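Kitchen cell walkthrough, January – my checklist and what I wrote next to it

Unit: Fliltus, the two-armed one. Run counter at start: 1534. Walked by me, signed off by Tiziana Bassi.

I do this sheet every month anyway, but this one came after the grip fault, so the comments are longer than usual. Quick version for anybody at Skelwood who missed it: Fliltus was unloading a mug, the left hand lost its finger position reading, and the controller kept squeezing. The handle snapped off and a piece went into the dishwasher rack. No one was hurt. It stopped when I hit the button, and I'd have liked it to stop sooner than that!

1. Emergency stop, wall side and handheld – OK
Both tested twice. The handheld had a sticky cover, cleaned it.

2. Left hand, finger position readings – FAIL, then OK
Middle finger dropped out 3 times in 75 open-and-close cycles. I wiggled the connector at the wrist and could make it happen on demand (very satisfying after a whole morning of nothing). Swapped in the spare lead from Lalley and ran another 75 with no dropouts.

3. Grip force limit – OK, with a comment
The limit itself was set right. The trouble is what the software does when a reading goes missing: it holds the last good number and carries on closing. Bortolotti sent a patch that opens a fault and freezes the hand. I tried it by pulling the lead with a foam block in the fingers, and it froze every time. Please don't roll this one back.

4. Two-handed hold on mugs and cups – OK
This is the move I was nervous about. One hand pinned on a mug while the other one faults is exactly how we lost the last one, so I went slow and kept my thumb on the stop the whole way.
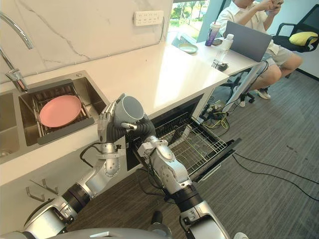

I also want both hands to freeze together when either one faults. Right now the patch only covers the hand with the problem, and the other keeps pushing. Tiziana agrees and has put it on Bortolotti's list.

5. Right hand covering – OK
No splits, no bits of old mug stuck in the ribs. I checked with a flashlight.

6. Dishwasher and rack – OK
Pulled the rack and found 4 more slivers under it. Run your fingers along the seal (gloves on, please) before you load anything.

7. Cables on the floor – NEEDS WORK
I keep writing this one. They need to be tied up and covered where people walk. Still open, my name is on it.

8. Log saved after a fault – FAIL
The recording stops the moment you hit the button, so the last bit is missing. Asked Lalley for a longer buffer, no reply yet.

Result: OK to run at half speed with a person on the stop. Full speed waits for item 3's follow-up and item 8.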